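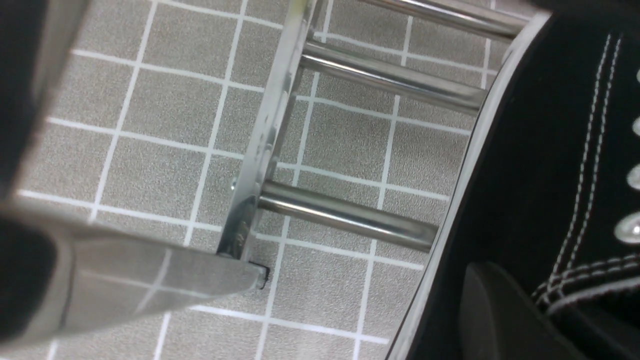
Utility room and entry walk-through, the Gallia Street house
Filled in by Oanh Phí, July 13, 2019
Marks used: OK, WATCH, FIX

I do this twice a year, once in April and once in the middle of the year, and I've stopped pretending I'll remember things without writing them down. My comments go under each item. If you're reading this because you're renting the place while we're away, skip to the ones marked FIX and leave the rest to me.

FLOOR

1. Tiles sound, no cracks or lifted corners. OK
Went over the whole floor in socks, which is my very scientific method (you feel a raised corner long before you see it). The grey speckled tile hides dirt like you wouldn't believe, so don't go by looks, give it a mop anyway.

2. Grout intact. OK
Still bright white and I'm very pleased about it! I scrubbed it in April with a nail brush and bicarb and my knees haven't forgiven me. Tapped along the join by the back door where it crumbled last winter and the new stuff has held.

3. Slip hazard when wet. WATCH
Fine in shoes, a bit skatey in bare feet. The mat from the old place is too small. Measure before buying another one, Oanh.

STEEL RACK

4. Stands level, doesn't rock. OK
Pushed it from both ends and from the front. There was a wobble in April that turned out to be me parking one foot on a grout line, so I shifted it a bit to one side and it's been steady ever since. If you move it to sweep, check all the feet have landed on tile.

5. Rubber feet on and not split. WATCH
All on. One of them twists round more easily than I'd like. Bare metal will scratch the tile and the rack will wander every time someone yanks something off it, so if you find a little black cap rolling about, please don't vacuum it up. Spares are in the jar with the picture hooks.

6. Screws tight. FIX
They're small round-headed ones on the side bars, easy to forget about. Two needed a quarter turn and a third just spins. It needs a slightly longer one and I've put it on the hardware list. Don't go at them with the power driver, do it by hand. I've chewed up one head already.

7. Rods straight and seated. OK
Ran a cloth along each one and looked down the length. No bends, nothing pulling out at the ends. The bottom rods collect fluff, so wipe those too.

8. Rust or sharp edges. OK
None that I could find. It's stainless so it ought to behave, but the salt air gets into everything here. Fingerprints galore on the side bars, mostly mine. Dry cloth after the damp cloth or it streaks.

9. Load sensible. WATCH
Wet coats are heavier than they look and they all end up at the same end. Spread them out. Boots go on the lowest level, and nobody under ten is allowed to climb it, and yes, I mean my nephews.

WALLS AND POWER

10. Outlet cover secure. OK
Tightened it. The Khondokar plug-in heater is NOT to be left running under hanging clothes. I've said it before and I'll keep saying it. Keep 70 cm clear in front of it, I've marked the skirting with a bit of tape.

11. Smoke alarm. FIX
Tested and it screamed, so it works, but the battery door is held on with hope. New one ordered from Parasis, should be here before we go.

12. Back door catch. OK
Sticks in humid weather. Lift and pull.

STILL TO DO
Longer screw for the rack (take the old one along to match, last time I guessed and was wrong).
Bigger mat.
Smoke alarm swap.
Ask the Zarkville tile place if they still have our grey, I'd like 4 spares in the shed.

Next check in April. I'll print a clean copy of this and stick it inside the cupboard door, over the old one, which has coffee on it.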